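The Towel Pile Gets Its Own Table
Folding is a small chore that many households never finish, and a flat surface may be most of the fix.

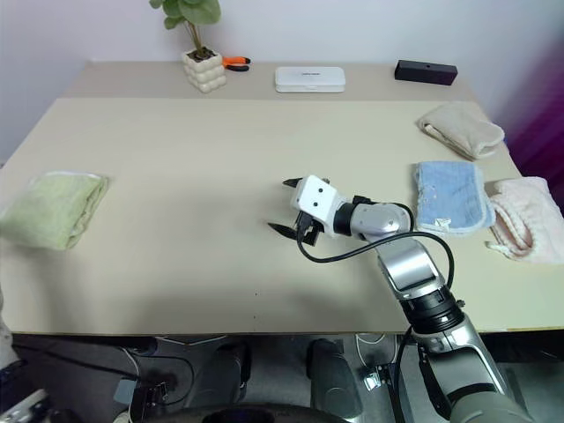

Why the bed is a bad place to fold

Most people fold laundry on the bed. It is large, it is close to the closet, and it is soft, which is the problem. A towel laid on a mattress sinks in the middle, the corners drift, and the second fold comes out thicker on one side. By bedtime whatever is left goes onto a chair.

A table does the job better. The pale one shown here has enough room for a green towel at one side and the others at the opposite side, with open space between them to work in. The width matters more than the finish. A bath towel opened flat needs a clear stretch, and a surface that is 48 inches long will take most of them without one end hanging to the floor.

Height is the other thing to check. Kitchen tables are fine for short loads. For a full basket, something closer to counter height saves the lower back. The Skadura folding table, one of the few sold for laundry rooms, has legs that lock at 2 heights. The Drulska is fixed and heavier, and it doesn't shift when you lean on it.

Sharing the space

Few homes can give a whole table to towels. The back edge usually ends up holding other things, and that is fine as long as the front stays clear. A potted plant can live there, along with a case or a box and a pair of pliers waiting to go back to the garage. Things that stay put should be pushed to the back. Things that are passing through should leave when the towels do.

A plant needs a little thought. Water it after the laundry has been put away, and use a saucer if the pot drains. Soil on a light towel means another wash.

One fold for everything

Thick towels don't fold into sharp squares, and there is no reason to fight them. Fold in half lengthwise, then in half again across, then in thirds if the shelf is shallow. Some edges will round over and some layers will show. The stack still fits.

Pick one fold and use it for every towel of the same size. Mixed folds are what make a linen closet lean. Tags can go to the inside on the last turn if they bother you.

Sorting by color works well in a shared house. Kinnear, the mail-order linen firm, sells its plain towels in single colors for that purpose, and so does Anmont. Light green for one person and beige for another is easier to keep track of than initials, and guests can be handed light blue.

Putting it away

The pile should go to the closet the same evening. Put clean towels at the bottom and take from the top, so the same two don't get all the wear.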